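Print this page | E-mail this page

We use cookies to remember your language and region. By continuing to browse you accept their use. Accept | Settings

Kvaran Floor Heating Controller – Installation and Set-up Guide

Section 4: Mounting the Floor Sensor and First Start

This section covers the floor sensor, the wall unit and the first heating cycle. It applies to electric mats installed under tile, stone or floating floors. Hydronic systems are covered in the Zirnby manifold supplement. Read the whole section before removing the wall unit from its packaging.

CAUTION: Switch off the circuit at the breaker panel and confirm with a tester that it is dead before opening the wall box. Wiring must be done by a licensed electrician where local code requires it.

4.1 Before you start

Confirm that the supply voltage printed on the mat label matches the supply at the wall box. The controller is rated for 240 V. A mat made for a lower voltage will be damaged if it is connected to this supply.

Measure the resistance of the mat and write the reading on the warranty card. Measure again after the mat is laid and once more after the floor covering is down. All three readings must be within the range on the mat label. If any reading is outside the range, stop work and contact the supplier.

Draw a floor plan that shows the mat, the cold lead, the sensor and any fixed furniture. Keep one copy at the breaker panel. Do not lay heating cable under cabinets, built-in closets or anything else that sits flat on the floor with no air gap.

4.2 Placing the sensor

1. Choose a point between two runs of heating cable, inside the heated area. The sensor tip must be the same distance from both runs.

2. Keep the sensor away from exterior doors, floor drains, hot water pipes and areas that receive direct sun. A sensor in a sunny spot reads high and the rest of the floor will stay cool.

3. Cut a channel in the subfloor for the conduit. The conduit must run in one piece from the wall box to the sensor point. The bend where the wall meets the floor must be wide enough for the sensor to pass through.

4. Plug the floor end of the conduit with the cap supplied. Tape over the cap so that no adhesive can enter.

5. Feed the sensor into the conduit from the wall box until it stops at the cap. Pull it back and feed it in again to make sure that it can be replaced later.

NOTE: The conduit must not cross a heating cable at any point. Where the mat layout leaves no clear path, turn the mat and start again from the opposite wall.

4.3 Baseboards and floor edges

Leave the expansion gap specified by the floor manufacturer along every wall. Fasten baseboards to the wall only. A baseboard nailed into the floor prevents movement and can cause boards to lift when the heating is on.

Start at the inside corners when fitting baseboards. Cut the second board to meet the first, check the joint dry and then fasten both. Do not drive nails within the marked cold lead zone below the wall box. 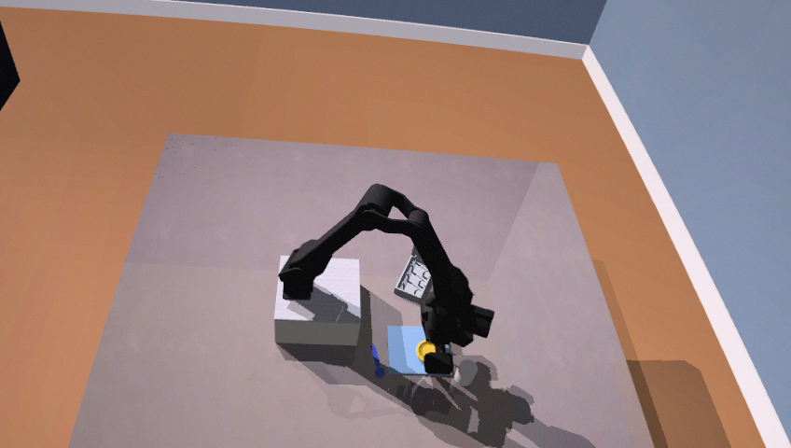

Caulk the top edge of the baseboard only. The lower edge stays open so that the floor can move beneath it. Paint and caulk must be fully dry before the first heating cycle.

4.4 Wiring the wall unit

1. Pull the front cover straight off. Do not pry it with a screwdriver.

2. Connect the supply conductors to the terminals marked LINE.

3. Connect the mat cold lead to the terminals marked LOAD. Connect the mat shield to ground.

4. Connect the sensor to the terminals marked SENS. The two sensor wires can go in either order.

5. Tug each conductor lightly. Tighten any that move.

6. Fold the wires into the box, screw the unit to the box and press the cover back on.

4.5 First start

CAUTION: Do not turn on the heating to speed up the drying of adhesive, grout or self-leveling compound. Follow the drying time given by the manufacturer of each product.

1. Restore power at the breaker. The display shows the software version and then the floor temperature in Celsius or Fahrenheit, as set at the factory.

2. Hold the center button until MENU appears. Set the clock, the unit of temperature and the floor type. For wood and laminate, set the floor type to LIMIT so that the upper temperature limit is active.

3. Enter installer code 678 to open the sensor menu. Select FLOOR.

4. Set the target to 23 °C and leave it there until the floor reading is steady. A thick stone floor warms slowly – wait for a steady reading before raising the target.

5. Raise the target one degree per day until the normal setting is reached.

NOTE: If the display shows E4, the controller cannot read the sensor. Switch off the circuit, check the SENS terminals and compare the sensor resistance with the table in Section 6.

4.6 Handover

Complete the warranty card, including the three resistance readings. Attach the floor plan and leave both with the owner. Show the owner how to change the schedule and how to switch the unit to standby. Rugs with a rubber or foam backing should be kept off the heated area.

Section prepared by Adaeze Igwe. Wiring text checked by Efe Omoregie. Revised in May.

Next: Section 5, Weekly Schedules

Print this page | E-mail this page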